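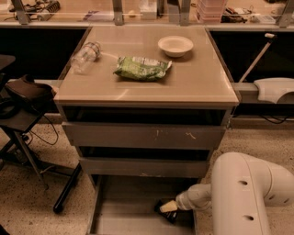
Side Cabinets: Frequently Asked Questions

Members at Dellby Workrooms use the side cabinets for personal storage while they work. The questions on this page come up most often at the front desk. The rules are the same in both buildings, Dirmont Street and Nunby Lane. Last updated 8th January.

Using the cabinet

Who can use the side cabinets?

Anyone with a current day pass or monthly membership. Day pass holders use whichever cabinet is free next to their seat. Monthly members can ask for a reserved one, and a name card goes on the wall beside it.

What can I keep on top?

Whatever you are using that day. A drink bottle, a bag of chips, a bowl, a notebook, a phone — all fine. Take everything off when you leave, including day pass users who plan to come back the next morning.

Can I eat at the cabinet?

Yes. Cold food and snacks are allowed anywhere on the work floor. Hot meals stay in the lunch area at both buildings.

If you bring chips or nuts, tip them into one of the shallow bowls from the kitchen shelf. The bowls may leave the kitchen, but they need to go back the same day. Rinse yours and put it in the rack.

How much weight can the top hold?

The top is glass. Our limit is up to 100 pounds, spread out. Please don't sit or stand on it, and don't put a printer or a monitor on it without asking first. Small speakers and desk lamps are okay.

Can I put a hot mug on the glass?

Use a coaster. There is a stack of them next to the kettle. The same goes for soup containers brought back from the lunch area by people who were hoping we wouldn't notice.

My bottle keeps rolling off. What should I do?

Stand it up. If it is a thin plastic bottle that tips over when it's nearly done, put it in the recycling and refill a sturdier one at the water station. A bottle left on its side should have the cap screwed on tight. Water that runs over the front edge goes straight into the drawers, and we have lost paperwork that way.

Drawers

What are the drawers for?

The upper drawer is for small things you want within reach: pens, chargers, earphones. The second is for papers and folders. The lowest drawer is for anything bulkier, such as a sweater or a pair of shoes in a bag. You don't have to follow this, but reserved cabinets tend to stay neater when people do.

Do the drawers lock?

No. Don't leave a wallet, keys, a laptop or medicine in them. Lockers are by the entrance and take a four-digit code. If you want a padlocked box inside a drawer, bring a small one and tell the desk that it's yours.

Can I open more than one drawer at a time?

You can, but go easy. With the lowest drawer all the way out and something heavy in the upper one, the cabinet can lean forward. Close the upper drawers before you load the bottom one.

Why does a drawer stay a little open after I push it?

Usually something has slipped over the back of the drawer or is standing too tall inside it. Pull the drawer out as far as it goes, check behind it, and try again. If it still won't close, the runner may be dirty. Tell the desk and we'll clean it. Please don't use your knee. Most of the marks on the gray drawer fronts come from shoes and knees, and they don't wipe off.

I dropped something behind a drawer. How do I get it back?

Open the drawer below the one you were using and look there first. Small items nearly always end up one level down, or in the lowest drawer. Pull that one fully open and feel toward the back. If you can't find it, ask us to take the drawers out. It takes a few minutes, and we'd rather do it ourselves than have the runners bent.

Can I put liners or dividers in?

Loose ones, yes. Nothing glued, taped or screwed. Wallner trays fit the upper drawer well, and we keep a few at the Nunby Lane desk for members who want to borrow one. Bring it back when your membership ends.

Can I keep food in a drawer?

Sealed packets only. No fruit, no open bags, nothing that needs to be cold. Every August we get ants at Dirmont Street, and they find the open bags first. Bags that have been rolled down or folded over at the corner count as open. Clips count as open too.

Cleaning up

How do I clean the top?

1. Take everything off.
2. Wipe crumbs into your hand or a bowl — not into an open drawer.
3. Spray the cloth with the glass cleaner from the supply shelf, then wipe the top and the rim.
4. Dry it with a second cloth.

The glossy finish shows streaks, especially near the windows. A dry cloth at the end takes care of most of them.

What about the inside of the drawers?

A damp cloth and a little dish soap. The light-colored interiors show ink and coffee right away, so wipe spills when they happen. Leave the drawer open until it's dry.

Where does the trash go?

Empty snack bags go in the black bins at the end of each row. Plastic bottles go in the blue bins by the counter, caps on. Please don't use the bottom drawer as a wastebasket. We empty bins every evening and drawers only when we have to.

What happens to things left out overnight?

Evening staff clear the tops after closing. Food wrappers and bottles are thrown out or recycled, whether or not there is something left in them. Bowls go back to the kitchen. Other items are placed in the lost and found tub, where we keep them for two weeks.

On reserved cabinets, we leave the drawers alone unless there is a smell or a leak.

Moving, damage and ending your reservation

Can I move the cabinet?

A few inches, to get your chair in. Lift, don't drag, and take loose items off the top first. Look at the floor before you move anything: cords and chair legs get caught underneath. Cabinets don't go into the walkway or up against the counter, where people need to pass.

Can I hang my bag on a drawer?

No. Put it on a spare chair or in the lowest drawer. Keep straps and cables up off the floor if you can.

I scratched or chipped it. Do I have to pay?

Scuffs and small scratches are normal wear, and there is no charge. For cracked glass, tell us right away and keep people clear of it. A replacement top costs $200. We charge for it only when the rules on this page were ignored, for example if someone stood on it.

How do I give up a reserved cabinet?

Send a note to the desk or drop by. Empty the drawers, wipe the top, and leave the name card on the glass so we know it's ready for the next member. Check the lowest drawer once more before you go. It is where we find the adapters, lens caps and single gloves.

Is there a waiting list?

At Dirmont Street, yes, most of the year. Nunby Lane usually has cabinets available. Ask at either desk and they can add you to the list for both.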